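Floral wallpaper in a small play corner: too busy?

Posted in Home & Decorating > Kids' spaces

hustulell_mom
Hi all! I'm redoing a little play nook (it's tiny, three walls and that's it) and I've fallen hard for a watercolor print with bows and roses. My sister says that with toys on the floor it'll look like a yard sale. I have a two-tier shelf to go in there too, and I can't decide between painting it and leaving the wood alone. The floor is staying as it is, kind of a speckly beige. Budget is 160 dollars for everything and I've already spent 71 on a sample roll and paste, don't ask. Has anyone done all three walls in the same pattern??

Rozīte
Yep, did it in December and I still love it. Go for an off-white background, not a bright white one, and keep the floor quiet. Leave the shelf wood! Mine was painted once and every scuff showed, so I ended up sanding it back, which took forever (and I got dust in everything, including the butter). Also, hang the back wall first and decide where you want the big flowers to land before you cut anything. I didn't on my first try and had half a rose peeking out of a corner. Order one more roll than you think, too. The second batch I got from Pristton was a slightly different pink and I notice it every single day.

onau_attic
paint the shelf. white. done

bluepansy71
I'd skip paint. Yellowy wood warms up all that blue and pink, and white legs or a white frame on the shelf keep it from looking heavy. As for toys, I'd worry less than your sister does, small ones scattered around a pale gray marble-look floor don't fight with the walls much. Same print on the back and both sides, big blue bow on the left, wood shelf centered at the back:

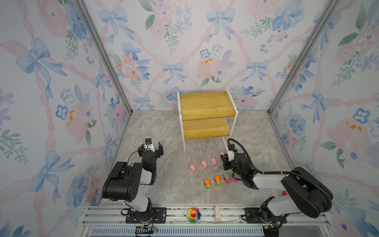 Related: Getting wallpaper paste off baseboards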